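Quick readme for the Plungate wash log. Read the units part before you plot anything. Rest can wait.

Last big edit September 13, 2024. Small fixes after that are in the commit messages, more or less.

## What it is

Log of cotton clothes going through home washing machines and what happened to their size. Mostly T-shirts, some pillowcases, a few aprons. Measured flat, washed, dried, measured flat again. Shrinkage, twist at the side seam, collar stretch. No color fading data, we had no decent light for it and gave up.

68 garments, 400 wash rows. Every row is one garment in one wash.

## Files

- `garments.csv` - one row per garment. Fabric, weight if the label gave it, size on label, bought new or used
- `washes.csv` - the main one. Temp, cycle, dryer or line, before and after lengths
- `machines.csv` - 5 machines, drum size, front or top loader
- `notes.txt` - free text, messy, keyed by garment id when somebody remembered

Garment ids start with P or K. P is Plungate, K is the Kodikara batch that came in later. Don't merge on the number alone, they overlap!! Use the full id with the letter.

## Units

Lengths in centimeters. Temps in Celsius, except machine 2, where the panel only says cold / warm / hot, so the temp column is blank and `temp_word` is filled in. Please don't turn "warm" into a number and then send us a chart.

Weights are grams per square meter off the label. Blank = label missing or unreadable.

Spin speed is whatever the dial said. We never checked it.

## How it was measured

Lay flat on a table, smooth by hand, don't pull. Tape from the high shoulder point to the hem. Width pit to pit. Sleeve along the top fold. Pillowcases are long side then short side, aprons only the length of the body, no ties.

Garments rest overnight after drying before they get the tape. A few K rows skipped this, flagged `rested = n`. Those run short in the length column and I'd drop them for anything serious.

Twist is how far the side seam has wandered at the hem, positive is toward the front. Some early rows have the sign flipped, fixed the ones I found.

## Known problems

- Line drying rows are nearly all from February, indoors. So drying was slow and it's not a fair summer comparision
- Machine 4 has 200 of the rows. Half the table is basically one machine. Weight it or say so
- Detergent was not controlled in the K batch. `detergent` says "own" for most of them
- Two sizes of hem allowance got mixed up on the aprons. Use apron lengths for change only, not as absolute
- Used garments had already been through who knows how many washes. Keep new and used apart
- `load_full` is a guess by eye, y/n. Treat as gossip
- Zero in `after_len` means not measured. Should be blank, sorry, the Porkevach script reads it as missing but your spreadsheet won't

## Loading it

Porkevach is the little cleanup script in `/tools`. Run it first:

```
python tools/porkevach.py washes.csv --out clean.csv
```

It fixes zeros, trims spaces, and drops repeat rows. Does NOT fill in temps. Prints a list of ids it didn't like. If the list is long you probably have the old export with semicolons.

The Nataron sheet is the same data in one wide table, one line per garment. Handy for looking things up, bad for everything else. Wash columns stop early there so don't count washes from it.

## Fine for

Teaching, class projects, checking whether your own shirts are doing anything weird. Comparing dryer and line inside one machine.

## Not fine for

Ranking machines. Ranking clothing brands, which we took out on purpose, so don't try to guess them back from the label weights. Wool. Anything about wool.

## License

CC BY 4.0 for the tables, MIT for the script. Credit "Plungate wash log" and link back.

## To do

- [ ] fill collar width for the pillowcase rows (kidding, delete the column for them)
- [ ] one more pass on the twist signs
- [ ] split `notes.txt` by garment
- [x] letter prefix on all ids
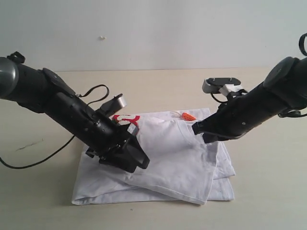

**Category: T-shirts / white / storage**

White tees are `cat = TW` in `garments.csv`. Stored folded between washes, never hung, hanging pulled the shoulders and messed up the length. Unfold and leave flat a while before measuring. Creases go in `crease` as y/n, and if the fold line runs across the chest just smooth it and tape it again. Whites were washed only with whites, apart from the K rows marked `mixed`.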